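Koltier 2 Is Out, and Your Shell History Comes With You

Atley, 28 February 2024

Malero is very happy to release Koltier 2, a new version of its free terminal tool for keeping command history in sync between machines. If you've ever typed a perfect one-liner on your laptop and then wanted it on the desktop upstairs, you'll know why we're excited!

The big change is speed. Koltier now keeps its index in a small local file and searches it as you type, so the list narrows with every letter (even on an old netbook). It can sync up to 16 machines under one account, and each machine can keep a private list of commands that never leave it. 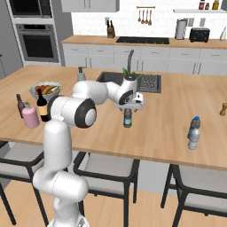 We've also rewritten the import step. Bash, Zsh and Fish histories are read in one go, timestamps and all, and duplicates are folded together unless you ask to keep them. The test group brought in 400 bug reports during January, many with patches attached, and we read every single one. Thank you!

The new search screen, code-named Jurić while we were building it, opens with Ctrl-R and can be moved to any other key in the config file. Old config files still work.

Koltier 2 runs on Linux, macOS and the BSDs. Packages, source code and the full list of changes are on the Malero downloads page.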